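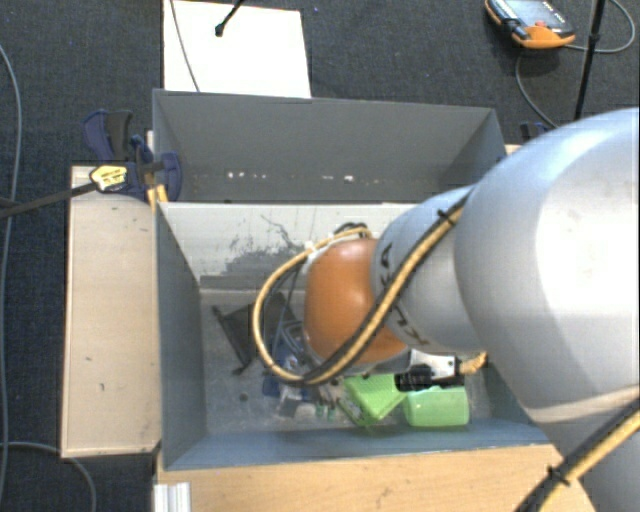

Prilik Adult Reading Program
Progress report, May 23, 2025

The grant period began in January and this report covers the work up to now. We have enrolled 300 adult learners at the Prilik and Bíró sites, which meets the target in our agreement. Most come two evenings a week. Attendance at Bíró dipped when the bus route changed, and we moved the start time back by 15 minutes to fit the new schedule.

We bought 634 books with the materials budget. The large-print titles go out most often – we underestimated demand for them and would like to order more. The Ultia workbooks arrived late, so the level two groups used photocopied lessons for the first three weeks.

Tutor training is behind. Two of the four planned sessions have been held, and the others are now set for the summer.

Spending is within budget except for room rental at Bíró, where the rate went up. We ask permission to move the unspent travel money to cover the difference. The receipts and the attendance sheets are attached.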